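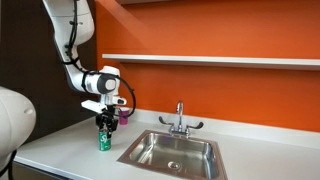

Bickerstaff Kitchenette Set, item 2959

I've sold this set longer than anything else in the shop and I still get excited when one goes out the door. It's a sink, a faucet and a white countertop, and it's meant for the small spots where a full kitchen would be silly - a break room, a basement bar, the corner of a studio where people rinse a cup and leave a soda by the sink.

The sink is a plain rectangle in brushed stainless steel, and I picked the brushed finish on purpose. Shiny ones look great in the showroom and then you spend your life wiping them (I had one at home for years, never again). The drain has a round strainer that catches tea leaves and bits of lemon, and it lifts out for cleaning. We cut the opening in the countertop before it ships, so you don't have to stand there with a jigsaw and a knot in your stomach.

The whole set is $900. That covers the sink, the faucet, the countertop and the backsplash. Shelves are extra and so is the cabinet underneath, and a lot of people already have a cabinet they like, so measure first and then write to me!

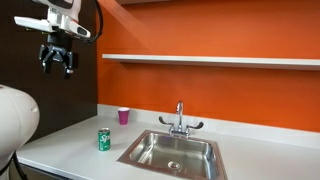 Color is where most folks get stuck, and I'm happy to talk it over for as long as you want. My own taste runs loud. White counters can take a strong wall, and I love what bright orange does behind this one, with the dark brown panel beside it to calm things down a little. A long white floating shelf ties in nicely with the counter too. The faucet is the Cistora in chrome, with the tall curved spout and a wing-shaped lever on each side. I like levers better than knobs when my hands are soapy, and a pitcher fits under that spout without any tilting.

Lead time is around 6 weeks, a bit longer in December when everybody wants their bar ready for company. If you want the sink on the left instead of the right, say so when you order. It costs the same, but I can't change it once the opening is cut.

To clean it, use dish soap and a soft cloth, and go with the grain on the steel. Please skip the steel wool. The countertop wants the same soap and nothing gritty.

Goes well with: Plendach base cabinet, Preltetia floating shelf in white (sold by length, brackets included).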